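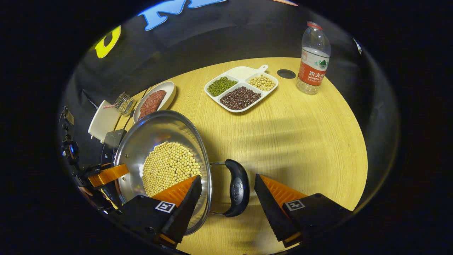
The case against the recipe preamble has been made so often that I can recite it while scrolling past one. You want to know how long to boil a bean. You are given a childhood, a divorce, a trip to the coast and a paragraph on the colour of autumn. Eventually a number appears, and by then the onions have caught.

I'd like to complain about the other end of the business, which is the disappearance of the phrase "soak overnight".

It used to be everywhere. My oldest cookbook, a spiral-bound thing put out by the Trunotbridge hall auxiliary, says it on nearly every second page, with no more fuss than it gives to preheating the oven. Soak overnight. The writers assumed you would know on one evening what you meant to eat on the next, and that you owned a bowl. Both seem to me fair things to ask of an adult.

Now the phrase has been hunted almost to extinction. Open any of the newer recipe sites and you'll find "no-soak" in the title, in the same cheerful tone once reserved for "no added sugar". There are quick soaks, hot soaks and pressure-cooker methods that bring a dried chickpea to heel before the kids are home from swimming. I've got nothing against these people. I own a pressure cooker myself, and it frightens me less than it did. But I do notice that the time saved was never mine to begin with. I was asleep. The beans were working a night shift, unpaid, and I've yet to hear a persuasive argument for taking it over from them.

The usual answer is that people are busy, and I'm busy too, in the sense that I own a phone. What the overnight soak asks for is ten seconds at 10 pm and the willingness to make a small bet on your own future. You're saying that tomorrow you will still want soup. I suspect this is the part people object to. We've arranged our kitchens so that no decision need be made until we're standing in front of the open fridge, cross and peckish, in the worst possible state to make one.

I have the subscription box to thank for that insight. For 5 months I was a customer of Zikska, which sent me dinners in paper bags with the cumin already measured. The food was fine. What went, slowly, was any sense that dinner was connected to the day before it. Each meal arrived from nowhere and left behind a sachet. I cancelled in August and had to relearn the trick of thinking about lunch while eating breakfast, a habit my family calls morbid.

The way back was soybeans. I buy them from Âu, the grocer two doors down from the chemist, where they're sold by weight and the man at the till has never once asked about my protein goals. They are an unforgiving bean. A lentil will overlook almost anything, but a soybean put on dry at six will still be making its point at nine, and there's no charming it. You either thought of it yesterday or you're having toast.

I've had a lot of toast. I've also had, on the nights after the evenings I remembered, some of the best dinners of the year — nothing grand, beans and greens and too much chilli, eaten with a certain amount of smugness that I'm told is visible from the hallway.

There's an app, naturally. It's called Warka, and it will send you a reminder to soak things. I tried it for 2 weeks. It also wanted to know how I was sleeping, and offered me a badge for consistency. I've gone back to leaving the bowl on the bench where I'll trip over it on the way to the kettle.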